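The price on the front page of the Skidora leaflet is 400 pounds a month, and most of the arguing I have heard is about that figure. I think it is the wrong place to start. A small laundry or a guest house can work out for itself whether it has 400 pounds. What it can't work out from the leaflet is how much of the job it will still be doing by hand.

Skidora is an arm with a wrist camera that you hire by the month. It is sold for handling cloth: picking up towels, spreading them, wiping down surfaces, folding. Buschmann supplies it and sends someone to set it up. After that you are meant to teach it your own work by guiding it through each task until it can manage without you. The leaflet says 300 goes at a task is a fair start. Further in, under a heading about results, it says that harder tasks may need 2,000.

Denise Bainbridge has one on trial at her guest house in Potthorpe, and she let me spend a morning with it in March. She has given it the dull end of the housekeeping, which seems sensible to me.
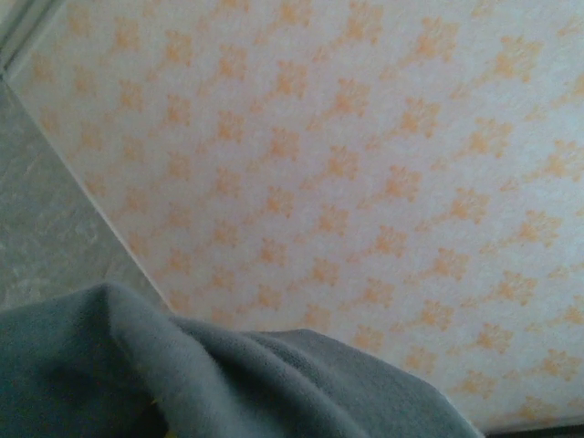

Cloth is a hard thing to sell a machine for. A box stays the shape of a box. A towel lands differently each time it is put down, and the arm has to find an edge or a fold before it can do anything useful. Buschmann knows this, and the people there will say so if you ring them. The leaflet shows a white towel on a plain black table, and I have never stayed anywhere furnished like that.

My complaint is with the hire terms. The trial lasts two months, and the teaching is left to the customer. Denise reckons she gave up most of her afternoons in the first month. She didn't mind, as it was the quiet season, but those were hours she would otherwise have paid somebody for, and they appear nowhere in the price. A hire firm that sent you a floor polisher in pieces would be expected to knock something off.

Jeptoo Bakilana, who manages the linen service in Garkstead, takes the other view. She told me every new starter needs teaching and that she has never sent a bill to anyone for doing it. I see her point. But a new starter arrives knowing what a towel is, and can be told something once across a room.

I would still like the thing to do well. Buschmann should start the two months on the day the first task is taught, and print the 2,000 on the front page beside the 400. Denise has until the end of April to decide whether to keep hers.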